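Prundville lab group publishes working rules for two-armed robots

2019-04-27

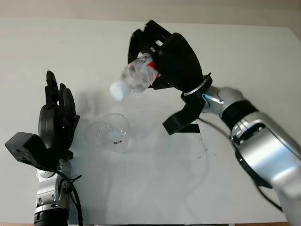 A group of robot labs and small companies in Prundville has published its first common rules for testing robots that handle drinks and kitchen items. The text has 22 rules and is free for everybody to read and copy.

Most of the rules are simple. The table must be cleared of all things that are not part of the task. Before each session, one person checks the cables on both arms and signs a paper for it. When the arms are under power, hands of people stay outside the marked area, also if an object falls. Water is the only liquid allowed, and not more than 500 milliliters may be on the table at one time.

"Every lab had already its own habits, and some of them were good," said Zulema Daza, who was leading the writing. "We wanted that a new student can find them in one place."

The group received 40 comments on the draft, many of them about the stop button. It must now be in reach of a second person, and this person may not work on the computer during the test.

Heather Waaka of Bundero, one of the nine members, said her company will follow the rules from June. Labs in Clusinby have asked to join the next meeting.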